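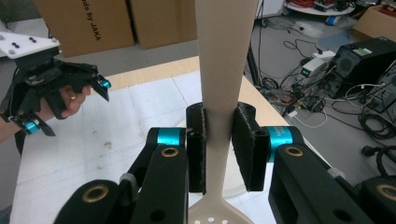
A hand-held gripper closed on the handle of a spatula, with a second gripper at left. The table is covered with a gridded sheet.

The Spatula Lesson
At Zonero, teaching a robot to work in a kitchen starts with people doing the work themselves, one pair of jaws at a time

October 5, 2023

Rocío Arango worked the breakfast line in a hotel kitchen for six years before she took a job at Zonero, and she says the first thing she had to unlearn was how to hold a spatula. In the hotel she choked up on the handle and let the blade do what it wanted. Now she holds it with two black pads at the end of a tool that she squeezes, and if she grips a finger's width too high the head swings.

"You feel it through the tool, but late," she said. "In your hand you'd fix it before you noticed. With the gripper you notice first."

Arango is one of four people who spend their days showing a robot what to do. The job title on her contract is demonstrator. She picks things up, turns them, passes them from one gripper to the other and sets them down, and a camera on the tool records what the jaws are doing. The recordings go to a training team down the hall. If all goes well, an arm with the same kind of jaws will later do the same job without her.

Zonero was started to build machines for commercial kitchens that can't find enough staff for the dull parts of the day: sorting clean utensils, loading racks, putting the right tool back on the right hook. Its software, called Ra, learns from examples. The company wrote its first version by hand, with rules for where to grasp a ladle and rules for where to grasp a whisk. Luzius Hauser, who ran that effort, doesn't miss it.

"We had a rule for a spoon lying face up and one for a spoon lying face down," he said. "Then a customer sent us a box of their own spoons and we needed more rules."

Hauser's group now collects demonstrations two ways. The first is remote control. An operator sits at a desk with a pair of small arms that match the joints of the robot's arms, and when she moves one, the robot moves with it. Everything recorded this way is something the robot can do, since the robot did it. The drawback is speed. The operator watches on a screen or looks past the desk, and she has no feel for how hard the jaws are pressing. Picking up a flat utensil from a table can take three or four tries.

The second way is the hand-held grippers. There is no robot involved until later. The demonstrator carries the jaws around in her own hands and works at close to a normal pace, standing at a table like anybody else. The grippers can go in a bag, too, and in June Arango and a coworker took two pairs to a school cafeteria and spent a week sorting trays and tongs after the lunch rush.

Hae-won Jeon keeps track of what each method produces. On the utensil handoff, where one gripper picks up a tool and gives it to the other, the remote station yielded 9 usable demonstrations in an hour on a good day. The hand-held tools yielded 44. By the end of the summer the team had recorded 1580 handoffs with the hand-held grippers, and 1408 of them passed review.

The ones that failed did so for ordinary reasons. A sleeve covered the camera. The demonstrator stopped to answer somebody. Some were too fast, and this is the problem Jeon spends the most time on. People are quicker than the arms, and they reach in ways the arms can't follow. An elbow can swing out past a shoulder. A wrist can roll a little further to save a step. The recording only has the path of the jaws, and if the arm can't take that path the recording is no use.

"A person who's good with their hands is almost the worst person at first," Jeon said. "They do clever things. I need them to do the plain thing, and do it again."

New demonstrators get two days of practice before any of their work is kept. They start with blocks and move on to kitchen tools when the blocks get boring. They learn to keep the jaws in view, to come at an object from the side, and to pause for a moment after closing so that the point of contact is easy to find in the recording. They also learn to drop things. A demonstration where the spatula slips and gets picked up again is kept, provided the second try is clean, because the robot is going to drop things as well and has to have seen what comes next.

Spatulas are harder than they look. The handle is thin and tends to be a bit rounded, so it can turn between the pads. The head is wide, and one with holes in it is lighter at that end than a solid one of the same shape, which changes how it hangs. The team has a drawer full of them in plastic, wood and steel. Mi-kyung Joo, who plans the sessions, swaps the tool every few rounds and changes where on the table it starts. She used to leave the order to the demonstrators and found that they all put the tool down in the same comfortable spot, a little right of center. Ra learned the spot very well. Moved a few inches over, the same spatula might as well have been on the moon.

Joo now prints a plan for each session with starting positions on it, and the demonstrators grumble and follow it. A session runs fifty minutes. After that the squeezing hand gets tired and the grasps get sloppy, and there is a break whether anyone wants one or not. Arango wears a brace on her right wrist in the evenings. She asked for a lighter spring in the trigger in the spring and got one after a few weeks of back and forth with Nemik, the shop that machines parts for the company.

Ho-yin Lam is on the other end of the process. He takes a trained version of Ra, loads it on the two-armed robot in the next room, and finds out whether it has learned anything. On the afternoon I visited he was running the handoff with a steel spatula. The left arm picked it up by the handle and lifted it. The right arm came across, stopped short, moved in again and closed. The left arm let go. The whole thing took as long as it takes to read this paragraph.

Lam ran it again and the right arm closed on air. He wrote something down and reset the table by hand.

"It goes in late when the handle leans away," he said. "She leans it toward herself, every time. I have to go and tell her."

He did, and Arango said she hadn't known she was doing it. They stood at her table for a while with a spatula each, tipping them this way and that. Then she added a line to the session plan in pen.

This kind of correction goes on most days, and it is one reason the company keeps its demonstrators on staff and doesn't hire them by the session. The remote station hasn't been retired either. When Ra gets stuck on the real robot, an operator can take over with the small arms, finish the job and hand control back, and that rescue becomes a demonstration too. Hauser thinks the best mix is a lot of hand-held work to begin with and a little remote work at the end, on the cases that went wrong. He has changed his mind on the mix twice this year.

The first outside trial is planned for the kitchens at Zalleck, a catering company that washes and sorts utensils through the night. The robot will stand at the end of the dish line and put tools in bins. A member of the night crew will be trained on the remote station, and Arango will be there for the first two weeks with her grippers, working on whatever turns up in the racks that isn't in the drawer.

She has already asked for a list of what they use. The reply came back with eleven kinds of tongs on it, and she has started on the tongs.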